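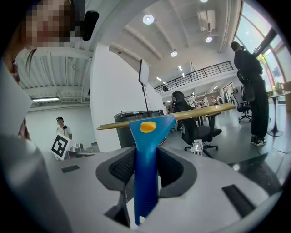 Die Vorführung bei Femlow gehört zum zweiten Teil des Kurses, in dem wir uns mit dem Lernen aus Demonstrationen beschäftigen. Bisher haben wir Trajektorien nur als Kurven an der Tafel betrachtet, mit schönen glatten Übergängen und einem klar definierten Anfangspunkt. In der Halle sieht eine Trajektorie anders aus. Ein Mensch bewegt einen Greifer mit der Hand, ein langes, flaches Holzbrett liegt quer über dem blauen Finger und verdeckt einen Teil von dem, was die Kamera am Greifer sonst sehen würde. Dahinter stehen Bürostühle, Personen und eine Lampe oder ein Bildschirm auf einem dünnen Ständer, und durch die hohen Fenster kommt Tageslicht. Für die Auswertung ist das alles Teil des Bildes, auch wenn es mit der Aufgabe nichts zu tun hat.

Dieses Blatt fasst zusammen, was während des Besuchs besprochen wurde, und ergänzt einige Begriffe, die in der Halle ohne Erklärung gefallen sind. Es ersetzt die eigenen Notizen nicht. Wer im Februar nicht dabei sein konnte, soll zuerst Abschnitt 1 und 2 lesen und danach die Aufgaben am Ende bearbeiten.

1. Ablauf des Besuchs

Die Gruppe hatte 15 Teilnehmende. Treffpunkt war um 9 Uhr am Eingang Trelalia, danach gab es eine kurze Sicherheitseinweisung. Lange Haare und lose Bänder sind bei handgeführten Greifern kein großes Risiko, trotzdem wurde gebeten, Schals und Umhängetaschen in der Garderobe zu lassen. Am Vormittag wurden einzelne Handgriffe gezeigt, am Nachmittag durften die Teilnehmenden selbst führen.

Am Nachmittag war die Reihenfolge frei. Einige haben gleich beidhändig angefangen, andere wollten zuerst nur einen Greifer nehmen. Ich empfehle für den nächsten Besuch die zweite Variante. Mit zwei Greifern muss man auf zu viele Sachen gleichzeitig achten, und die Finger schließen am Anfang oft zu früh.

2. Marker, Kamera und Bezugssystem

Eine handgeführte Demonstration besteht aus zwei Arten von Information. Die erste ist das Bild aus der Sicht des Greifers. Die zweite ist die Lage des Greifers im Raum, also Position und Orientierung zu jedem Zeitpunkt. Für die Lage gibt es verschiedene Verfahren. Man kann sie aus den Bildern der Greiferkamera selbst rechnen, man kann einen inertialen Sensor benutzen, oder man bringt sichtbare Marker an und beobachtet sie von außen. In der Praxis werden diese Verfahren gern gemischt.

Ein Marker der Art, wie wir sie in der Übung gedruckt haben, ist ein schwarz-weißes Quadrat mit einem kodierten Muster. Sind die Kantenlänge und die Kameraparameter bekannt, so kann man aus den vier Ecken die Pose des Markers bestimmen. Ein ebener Marker hat allerdings eine Schwäche: bei schrägem Blick wird die Schätzung der Orientierung unsicher, und von hinten ist er gar nicht sichtbar. Ein Würfel mit Mustern auf mehreren Flächen ist hier im Vorteil, denn meistens sind mindestens 2 Flächen gleichzeitig zu sehen. Die relative Lage der Flächen zueinander muss dafür einmal genau vermessen werden.

Eine Tafel mit Marker, die von einer Person gehalten wird, ist auch in unserem ersten Bild zu finden: links hinten, bei dem Mann mit der schwarzen Mütze. Mit einer solchen Tafel lassen sich mehrere Kameras auf ein gemeinsames Bezugssystem bringen. Die Mathematik dazu steht im Skript unter dem Stichwort Hand-Auge-Kalibrierung. In der Prüfung wird die Herleitung nicht verlangt, die Bedeutung der Transformationen aber schon.

Merksatz für die Übung: Jede Pose braucht zwei Namen, nämlich den Namen des Systems, das beschrieben wird, und den Namen des Systems, in dem es beschrieben wird. Wer nur „die Pose des Greifers“ schreibt, verliert einen Punkt.

3. Die beidhändige Aufgabe am Waschtisch 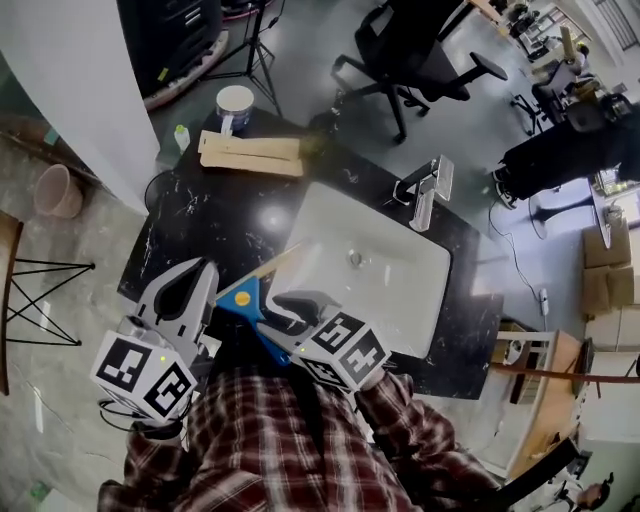

N. Chantharasri

Im dritten Abschnitt geht es um Kontakt. Beim freien Bewegen genügt es meistens, dass der Greifer mit einer kleinen Toleranz dort ankommt, wo er ankommen soll. Beim Schaben, Wischen oder Abziehen ist es anders, weil das Werkzeug eine Fläche berühren muss und die Kraft dabei in einem gewissen Bereich bleiben soll. Am Waschtisch sieht man das gut: der blaue Schaber liegt mit der dünnen hellen Holzkante am vorderen Rand des weißen Beckens an, und die Greifer in beiden Händen sind über die schwarze Platte geführt. Ein Positionsfehler von wenigen Millimetern bedeutet in dieser Stellung entweder Luft zwischen Kante und Becken oder einen zu starken Druck.

Der Mensch löst dieses Problem ohne Nachdenken. Er spürt den Widerstand im Handgelenk und gibt nach. Diese Information steht aber nicht automatisch in den Daten. Wenn nur Bild und Pose aufgezeichnet werden, dann muss der Regler später aus der Bewegung erraten, wie fest gedrückt wurde. Manchmal geht das, zum Beispiel wenn sich ein weicher Finger sichtbar verformt. Bei einem harten Werkzeug auf einem harten Becken sieht man davon wenig.

Zweiter Punkt ist die Oberfläche. Die schwarze Platte mit den weißen Adern spiegelt das Deckenlicht in hellen Flecken, und auch der Abfluss und der Wasserhahn sind verchromt. Glänzende Flächen sind für Tiefenkameras schwierig, weil der Reflex mit dem Blickpunkt wandert. Ein Verfahren, das den Reflex für ein festes Merkmal hält, bekommt eine falsche Bewegung. Die Markerwürfel auf den Greifern helfen in dieser Umgebung, solange kein Reflex direkt auf dem Muster liegt. Mattes Papier ist für den Druck besser als glänzendes.

Dritter Punkt sind die Kabel. Vom linken Greifer hängen schwarze Kabel in einer Schleife nach unten, nahe am Unterarm. Das stört wenig, solange die Hand vor dem Körper bleibt. Bei einer Drehung des Handgelenks um mehr als eine Vierteldrehung zieht ein Kabel jedoch am Gerät, und der Mensch gleicht diesen Zug unbewusst aus. Die Demonstration enthält dann eine Ausgleichsbewegung, die mit der Aufgabe nichts zu tun hat. In der Diskussion wurde gefragt, ob man solche Stellen herausschneiden soll. Meine Meinung ist: markieren ja, herausschneiden nein – man weiß beim Sammeln noch nicht, wofür man die Daten später braucht.

4. Der Übungsdatensatz Lirker

Für die Übung bekommt der Kurs einen kleinen Datensatz mit dem Namen Lirker. Er enthält 79 Demonstrationen mit kurzer Dauer, alle mit zwei Greifern. Zu jeder Demonstration gibt es eine Textdatei mit den Zeitstempeln und eine Spalte für die Öffnung der Finger. Bitte beachten Sie, dass die Zeitstempel der linken und der rechten Seite nicht bei demselben Wert anfangen. Der Versatz ist konstant und muss vor jeder weiteren Rechnung abgezogen werden.

Die Daten liegen auf dem Kurslaufwerk. Wer keinen Zugang hat, kann sie in Raum 345 auf einen eigenen Datenträger kopieren, vormittags ab 10 Uhr.

5. Aufgaben

Aufgabe A
Zeichnen Sie die Koordinatensysteme für eine beidhändige Aufgabe: Welt, äußere Kamera, linker Würfel, rechter Würfel, Werkzeug. Tragen Sie ein, welche Transformationen fest sind und welche sich mit der Zeit ändern. Das Werkzeug wird vom rechten Greifer gehalten.

Aufgabe B
Bestimmen Sie im Datensatz Lirker den Zeitversatz zwischen links und rechts. Beschreiben Sie in drei bis fünf Sätzen, welches Ereignis Sie dafür benutzt haben und warum es in beiden Spuren erkennbar ist.

Aufgabe C
Wählen Sie eine Demonstration, in der das Werkzeug die Fläche berührt. Ab welchem Zeitpunkt besteht nach Ihrer Meinung Kontakt? Begründen Sie zuerst nur mit der Pose, danach mit dem Bild. Wenn beide Antworten verschieden sind, lassen Sie bitte beide stehen.

Aufgabe D (freiwillig)
Schlagen Sie eine Änderung am Arbeitsplatz vor, durch die weniger Reflexe entstehen. Der Mensch muss danach noch bequem arbeiten können.

Abgabe als PDF, höchstens vier Seiten, Skizzen dürfen mit der Hand gezeichnet sein. Die Lösungen zu A und B besprechen wir in der nächsten Übung, C und D erst nach der Vorlesung über Kraftregelung.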